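Tibor Takács on Shooting "Derese" in the Cold

Tuesday, May 2, 2023

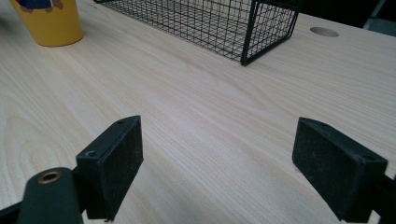
Takács would like it known that the film has no battle in it. People hear "ninth century" and "exile" and expect one, he says, and the distributor, Clenalico, asked him twice whether a short one could be added. He said no both times.

"Derese" follows a ferryman who is ordered to carry a condemned woman down a river to the coast. The trip takes most of the film's running time. The two speak different languages, and there are no subtitles for hers.

"You know what he knows," Takács says. "When he starts to pick up a few words, so do you. My editor wanted subtitles in the last reel and we argued over that for a week."

The shoot began in January outside Kita, a village with one guesthouse and a road that closed whenever it snowed. The crew numbered 40 at the start. Takács let part of it go after the first stretch on the water, when he found that the boats could not hold the lighting team and the actors together. From then on they used daylight and, for the night passages, fires on the bank.

"We lost a lot of takes to wind," he says. "The sound people had it worst. Nearly all the dialogue on the river was recorded again in a room in town."

The script is older than most of his other work. He wrote a first version in 2000, as a stage play with 2 characters and a bench standing in for the boat. It was never put on. He came back to it after finishing "Cikby," a comedy he now describes as a job he took for the money and ended up liking.

The final draft had 211 scenes, many of them a line or two long. He cut a subplot about the woman's brother before filming and another one, about a stolen horse, afterward. He still misses the horse.

Asked about the ending, which has divided early audiences, Takács will only go so far. The ferryman makes a choice on the beach, and the camera is too far away for us to hear what is said.

"The actors did say something — I wrote them a full page," he says. "It's on the recording. I just didn't use it."

He is working on a contemporary story next, set indoors.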